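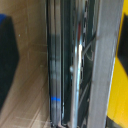 25th February

Second day back in the small room at Sorgate, and I am writing this up before I go home for once, as the last time I left it until the next morning I got half the measurements in the wrong order and Eduardo Bautista had to come and do them over with me (very patiently, I should say, and he brought coffee).

Started with the table. We had been grumbling about it since November, when somebody put a soaking sponge down on the left end and left it there over a weekend, and the grain came up so rough that anything with a flat bottom rocked on it. I took it down with 80 grit, by hand, going along the strips, then finer paper after that, whatever was left in the drawer. I was braced for a long morning and it was a lovely job once I got going. Two thin coats of the Bonden oil, wiped off after 15 minutes each, which is what the tin says and for once I did what the tin says. There is still one spot near the left end where you can feel a ridge if you go looking for it with a fingertip. I went looking for it. Leave it alone, please, all of you, it's fine.

Height to the top surface measures 815 mm now with the new feet on. Eduardo would like it a bit lower and I would like it a bit higher, so I suppose that means it stays.

After lunch we got to what we were supposed to be doing, the Fadus things. For anyone picking this up cold: Fadus is the little tidying-up game, where the tabletop gets set out with play dishes and odds and ends, and everything has to go back where it lives. We want a set of pieces that are pleasant to handle, easy to tell apart at a glance and not so precious that we wince when one goes on the floor. I pulled out far too much from the cupboard, as usual, and then spent ages putting most of it back.
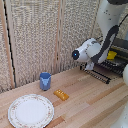

Small layouts are going to suit us better than the crowded ones, I'm nearly sure of that now. With a lot of pieces out I kept shuffling things aside to get at other things, and by the end I couldn't have told you what the layout was meant to be. So we tried it sparse. I liked having the flowered plate up at the front left, with the little blue cup standing well back by the fabric and the bumpy yellow-orange piece lying on the slant between them. You can take that in with one look, and there's plenty of bare wood between each thing and the next. The plate is my favorite, I'll admit it. It's a proper ceramic one, with the ring of small pink and red flowers around the rim and plain white in the middle, and it reminds me very much of the ones my aunt kept for visitors. Eduardo worries about chips. I said we'd find a spare, so that is now on my list.

The cup I'm less sure about. The color is good, a soft blue that shows up nicely against the speckled panels, and the flat sides make it easy to get hold of. But it's very light, and when I bumped the table with my hip it fell over twice. Might try a bit of putty in the bottom. Or I could stop bumping the table.

We had a long and rather silly conversation about what to call the yellow-orange piece. I say butter, Eduardo says brick. The labels have to say something, and we both agreed that whoever plays should be able to find it from the word alone, so for now it's down as "yellow piece" and we'll ask a few people what they see before we settle it.

On the panels behind the table: I was a doubter when Evangelista sent the fabric samples, I thought that coarse beige-and-gray stuff would look like the inside of an old suitcase. I take it back. It's calm to look at, the room sounds less like a swimming pool, and the small things on the table stand out well in front of it. There's an offcut left over, 466 mm on the long side, rolled up on top of the cupboard. Don't throw it out, I want it for lining the drawer the plates go in.

Then the blocks. The blue ones are the heavy end of the set, and the job there is to sort out which go in the yellow and which stay outside it. The shade of blue against the yellow is about as clear as you could ask for, even late in the afternoon with only the one lamp on. What bothered me was the rim. If a block is set down close up against it, you have to get your fingers into a narrow little gap to lift it again, and I have short fingers and still didn't enjoy it. Eduardo suggested a rule that nothing starts closer than a thumb's width. Sensible. I've penciled it on the rules sheet.

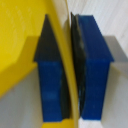 Blue blocks, one on each side of the yellow rim.

Wiped everything down afterward with a barely damp cloth (barely! see November) and put the plate away wrapped in a dish towel.

Still to do:
Spare plate, same pattern if there is one, otherwise anything with a flowered rim
Putty for the cup
Ask people about butter or brick
Another thin coat of oil on the left end
Drawer lining from the offcut, and find the good scissors
Type up the rules sheet with the thumb's width in it

Eduardo has the cupboard key until I'm back in. The oily rags are outside, spread flat on the rail, so leave those where they are until they've dried out properly.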